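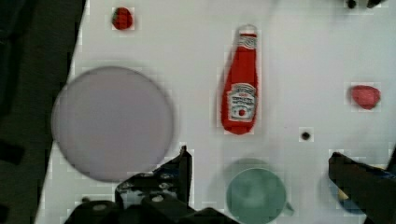
One early customer at Vestedlow wrote to say that the table-clearing kit was the first robot arm her team had been able to set up before lunch and still be using by the time everyone went home, and we have had that note pinned up in the Harlow workshop ever since.

Product news
September | By the Jitia press desk
80 shares | 6 comments

Jitia is very pleased to announce that Pathirana, our tabletop picking kit for teaching kitchens, colleges and small workshops, is now open for orders, and we would like to thank everyone who waited so patiently while we fussed over the last details!

Pathirana is made for the everyday job of laying out and putting away. A black two-finger gripper works over a plain white tabletop, with a small camera close to the fingers, and it is meant for the sort of things people have at home - a plate, a cup with a handle, a bottle of tomato ketchup lying on its side, a strawberry. Small items and large ones can share the table, and you are welcome to use your own crockery.

The kit costs £2219, with the arm, gripper, camera and a printed guide that we have tried hard to keep friendly. Customers who already own a suitable arm can buy the gripper and camera on their own for £654. Every order comes with a welcome call from the Harlow team, and you can ring us again afterwards as often as you like (please do, we enjoy it).

We have set aside 480 kits for the first batch, and schools ordering in September will be sent a spare pair of fingers free of charge. Orders and questions can go to the Jitia sales desk in Harlow, open from 9am.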